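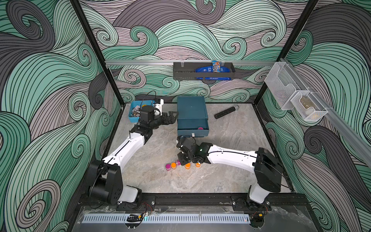 Can I make potato salad the day before without it going watery?
Asked in March by ovden_kitchen

I'm doing the food for my aunt's birthday and potato salad is the one dish everybody has asked for, bless them. Last time I made it the night before, and by lunch there was a puddle at the bottom of the bowl and the potatoes tasted of nothing much. I used waxy ones, boiled whole, with mayonnaise, a spoon of mustard and plenty of chopped gherkin. I do have lots of room to spread things out to cool, if that helps at all. It has to feed 30 people, so I'd dearly love to get it out of the way early!

Search the help pages Search Go

2 answers

Ostrowski
Yes you can, and I do it every summer. My money is on the gherkins. Chop them, squeeze them hard in a clean tea towel and leave them out until the morning. Cut the potatoes while they're warm and sprinkle over a little vinegar and salt, then let them steam dry on a tray for 25 minutes or so before they go in the fridge, covered. Next day stir in the mayonnaise, mustard and gherkins, and taste it again, as cold potatoes always seem to want more salt than you'd think (mine do, anyway). I keep a few spoonfuls of mayonnaise back in case it looks stiff by serving time. Hope she has a lovely birthday!

cliltateck
I just buy it in tubs for a big do. If you are making it, don't put cucumber in, that goes watery as well. Spring onions are nice.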